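What a Package Does
Science for Young Readers, Sheet 6. Luststead Children's Library. Last checked May 2020. 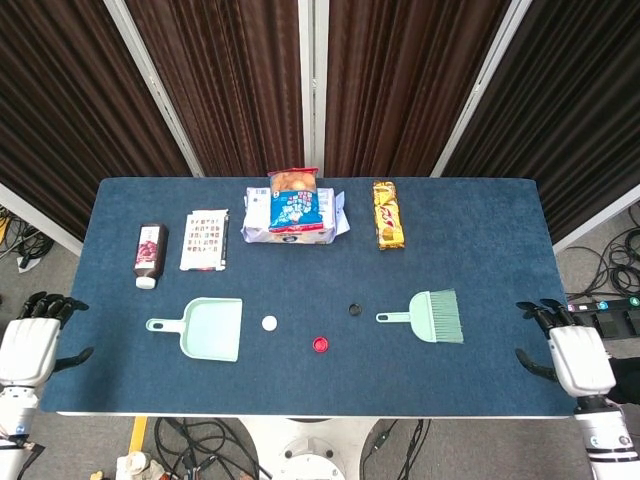

Packaged goods in a row at the back of a table.

Most things sold in a grocery store come inside something else. Rice comes in a bag. Milk comes in a carton or a jug. The outer part is called the package, and the part you want is called the contents. This sheet explains what packages are made of and how they work.

Why food needs a package

Food changes as it gets older. Four things in the surroundings cause most of the change: air, water, light and very small living things called microbes.

Air contains a gas called oxygen. Oxygen joins with the fats in food and makes new substances, some of which smell and taste bad. Food with fats that have changed in this way is called rancid. Nuts and chips can go rancid if they are left open for a long time.

Water moves from damp places to dry places. A cracker is very dry, so it takes water in from the air and becomes soft. Bread is damp inside, so it loses water to the air and its crust dries out. A cracker bag keeps water out and a bread bag keeps water in, but both bags do the same job. They stop water from passing through.

Light carries energy. When it falls on milk or oil, it can start some of the same changes that oxygen causes. Many oil bottles are made of dark glass for this purpose.

Microbes include bacteria, yeasts and molds. They are found in air, in soil and on skin. Many are harmless, and some are used to make yogurt and bread. Others spoil food or make people sick. A sealed package keeps new microbes out, but it does not remove the ones already inside. Those have to be dealt with by heating, drying, salting, chilling or freezing the food.

Barriers

Anything that blocks something else is a barrier. A brick wall is a barrier to people. A raincoat is a barrier to water. Package makers ask which barriers a food needs and then choose a material.

Paper is made of plant fibers pressed into a sheet. There are tiny gaps between the fibers, and air and water pass through them easily. Plain paper is a weak barrier, although it is strong for its weight and easy to print on.

Plastic film has no gaps that you can see, even with an ordinary magnifying glass. Most plastic films block water well. Some let oxygen through slowly. The gas moves between the long molecules that make up the film.

Metal is a very good barrier. A steel can with no holes blocks air, water, light and microbes. Aluminum foil does nearly as well, but thin foil can get pinholes when it is folded many times.

Glass blocks air, water and microbes. Clear glass does not block light. Glass is also heavy, and it breaks.

Layers

One material often cannot do every job, so package makers stick several together. The result is called a laminate. A chip bag is a common one. The outside layer is plastic and holds the printing. The inside layer is also plastic, and it melts at a fairly low heat so that the bag can be sealed shut. Between the two there is usually a coat of aluminum far thinner than a hair. It gives the inside of the bag its shine and blocks most of the light and oxygen.

Drink boxes are laminates too. Their main layer is paperboard – a thick, stiff kind of paper – which gives the box its shape. Plastic on both sides keeps the paperboard dry.

Laminates are light and work well. They are hard to recycle, though, as the layers have to be pulled apart before each material can be used again.

Closing a package

A package is only as good as its seal. The most common seal on a bag is a heat seal. Two hot bars press the film together for less than a second. The inner layers melt, flow into each other and harden as one piece. If a crumb is caught between the bars, a small channel may be left open, and air can get in.

Cans are closed in another way. The edge of the lid and the edge of the can are curled together and then pressed flat. This is called a double seam. A soft sealing compound inside the seam fills any small spaces.

Jars have twist lids with a ring of soft material underneath. Many jars are filled while the food is hot. As the food cools, the steam at the top turns back to water and takes up much less space. The pressure in the jar drops, and the air outside pushes the center of the lid down. When the jar is first opened, air goes in and the lid pops up.

The gas inside

Some bags look half empty. The extra space holds gas, which acts as a cushion when the bags are stacked in a truck. In chip bags the gas is mostly nitrogen. Nitrogen makes up most of the air we breathe, and it does not make fats go rancid.

Coffee is a special case. Roasted coffee gives off carbon dioxide for days after roasting. A fully closed bag could swell and burst, so many coffee bags have a one-way valve, which lets gas out and does not let air in.

Reading a label

The label gives facts about the contents. Suppose a box of Bustetti pasta is marked like this:

NET WT 505 g
BEST BY DECEMBER
LOT 2089

Net weight means the weight of the food alone. If the empty box weighs 22 grams, a scale will show 527 grams for the full box. The weight of the food and the box together is called the gross weight.

A best-by date tells you how long the maker expects the food to keep its full quality. It is a statement about taste and texture. Many dry foods can still be eaten after it.

The lot number tells the maker which batch the box came from. If something is found to be wrong with one batch, stores can look for that number and take only those boxes off the shelf. This is called a recall.

The ingredients are listed by weight, starting with the heaviest. If sugar comes first, the food contains more sugar than any other single ingredient.

Try it

You will need two plain crackers of the same kind, a zip bag and a saucer.

Put one cracker in the bag, press out the air and close the zip. Put the other on the saucer. Leave both in the same room until the next day. Then break each cracker in half near your ear and compare the sounds. A dry cracker makes a sharp snap, and a damp one makes a duller sound. Write down the weather as well. On a dry winter day there may be almost no difference.

Words to know

Barrier: something that stops another thing from passing through.
Gross weight: the weight of the contents and the package together.
Laminate: a sheet made of layers stuck together.
Microbe: a living thing too small to see without a microscope.
Net weight: the weight of the contents alone.
Rancid: spoiled by changes in the fats.

Next sheet: How a Refrigerator Moves Heat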